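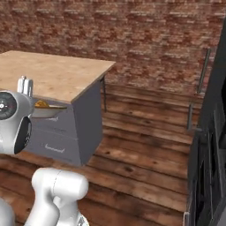

Brick wall and plank floor, wood-topped cabinet at left

Re: [millton-old-houses] Repointing – how soft is soft?

Hi all,

Pranab, thanks for the long answer last night. I read it twice, once with coffee and once standing in the dining room with a screwdriver, poking at things.

Pranab Mollah wrote:
> Before anybody buys a bag of anything, scratch the joint
> with a key. If it powders, it's lime and you want lime
> going back in. If the key skates off, somebody has been
> there with portland cement and you have a different job.
> Don't grind it out. You'll take the edges off the brick
> and those don't grow back. Also, what year is the house?
> And is this an inside wall or an outside one?

Okay, so, the key test. It powders almost everywhere, which made me very happy for a whole evening. Then I got down near the floor by the old chimney and hit a patch that won't budge at all. It's gray and hard and smeared over the faces of the bricks like frosting. I count 34 bricks with the stuff on them. My guess is the previous owners did it when they had the radiator pulled, but they've moved to Quinlan and I don't have a number for them.

To answer your questions: we think 1911, going by the deed, and the wall is inside now but it used to be the outside of the house. The back room got added later. So one side spent years out in the weather and the other side has always had plaster on it, and the weather side is the one we look at over dinner.

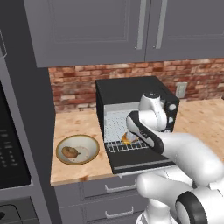
Vasanthi Biswas told me off list that she did her whole stairwell with a plugging chisel and a small hammer, and it took her nine weekends. Nine! I don't mind slow but my wrists might. Has anyone used one of those oscillating tools with the carbide blade for just the cement part, and then gone by hand for the rest? Obaidul says no power tools ever, and Rafsan Uddin says he's done it in two houses and the bricks are fine – so I'm stuck between you two.

The other thing is sand. The yard in Grumley has a yellow one that looks close when it's dry, but my test patch came out way too pink next to the original. I've made four test patches so far and let each one cure before judging, and the best is still the one where I forgot to measure. Typical me.

I'd like to get this done in May before it gets too hot to keep the joints damp. If anybody has a leftover half bucket of putty, I can come get it, I'm 20 minutes from most of you.

Menaka Dewan
Butine Street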